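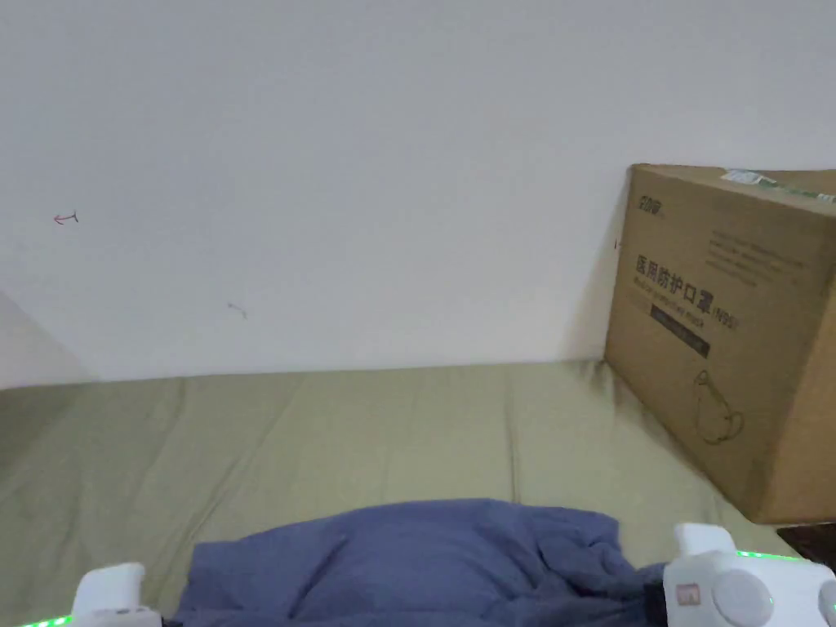

Ticket: Fitted sheet does not stay flat, headboard side
Product: Medve bed, upholstered headboard, with Tronow fitted sheet
Shop: Pandham, Hindport branch
Opened: 2019-02-13
Status: waiting for reply

Problem

The sage green sheet makes creases again and again, mostly in the middle and towards the headboard. I pull it flat in the evening and in the morning the creases are back. They run diagonally. I would like to know if the sheet is the wrong size or if the mattress sits wrongly in the frame.

The bed stands with its long side against the wall, so I can reach only one side comfortably. I know this makes the work harder, but with my old bed I had the same position and no such problem.

What I have tried

First I washed the sheet again and let it dry on the line. No change.

Then I turned the sheet by half, in case I had mixed up the long and short sides. It was worse, the corner near the wall came off during the night. I turned it back.

After this I took the sheet off completely and looked at the mattress without it.
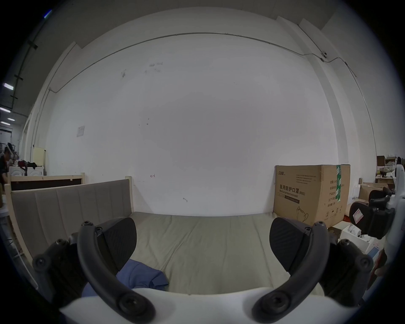

Mattress without the sheet, headboard on the left, mask carton at the other end.

The cover of the mattress is also a little wrinkled, but much less than the sheet. I pushed the mattress towards the headboard until it touched the padding. At the foot end there was then a gap of 2 cm to the frame. I do not know if this gap is allowed. The leaflet says nothing about it.

The large N95 carton is not stored on the bed when I sleep. Please do not write that its weight makes the creases, I had this answer already by telephone. They come also when it stands on the floor.

With the sheet on again, I pulled the two wall corners first and then the two outer ones. The back edge is now straight along the wall. The surface is still not flat.
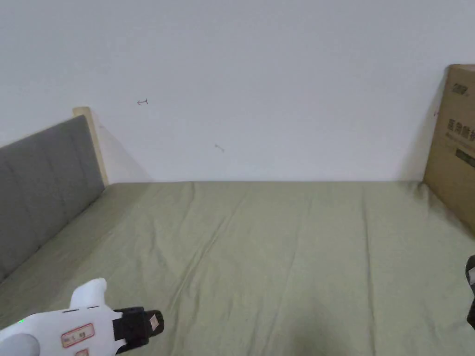
Questions to the support

1. Is there a deeper version of this Tronow sheet? The label on mine says only that it is 100 % cotton, the depth is not printed.

2. Should the mattress touch the headboard, or should it lie in the middle of the frame?

3. If I exchange the sheet, can I bring it to Hindport myself? It has been washed 3 times. I still have the receipt, but the plastic bag is gone.

I am at home until the end of March and can measure everything again if you need it – please tell me only from which point to which point.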